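Notebook, 21 March 2020

Back on the harvest song this morning, the one Bảo Nông's grandmother used to sing, and I am happy to say the second verse finally sits on the tune! I had been trying to squeeze the whole line about the ferry into eight beats (stubborn of me, I know), and Bảo very kindly let me struggle for a good while before suggesting we drop the ferryman and keep the river.

The trouble with Vietnamese is that the melody already leans on the tones of the words, so an English line can be perfectly correct and still feel as if it's walking uphill. I marked the rising spots in pencil on page 116 of the Ngô songbook and tried to put open vowels there: "shore," "away," "low." Much kinder on the singer.
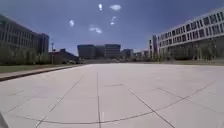
Karthikeyan Lobo sang both versions through for us, and he likes the older ending better, the one with "evening" held over two bars. I'm not convinced, but he is the one who has to breathe there, so it stays for now.

Still to do: verse three, where I have 20 drafts of one line and love none of them. Also ask Bảo whether the bird is a stork or an egret, and copy the clean text into the Girnia folder before I lose this sheet like the last one.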